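Unit 6: Grasp faults on the tabletop cell

Reading before lab: the Staltville fault log, runs 1 to 19.

Run 4 stopped when the right hand closed to 80 percent and reported a firm grip with nothing in it. The controller trusted finger position alone - it never checked motor current.
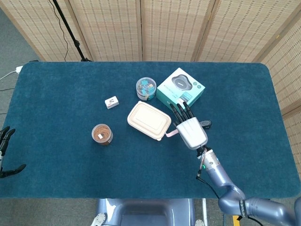

The arm then lifted and carried on to the drop point. Treat a false grip as a safety fault, even at low speed.

Checks before you restart:

1. Press stop and keep hands off the mat.
2. Compare finger position with motor current in the log.
3. Confirm what the hand is holding by eye.
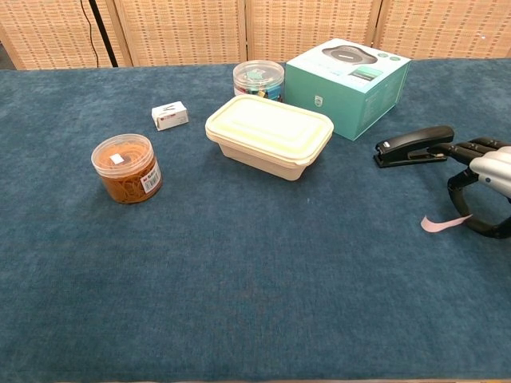

4. Clear the fault, then home the arm.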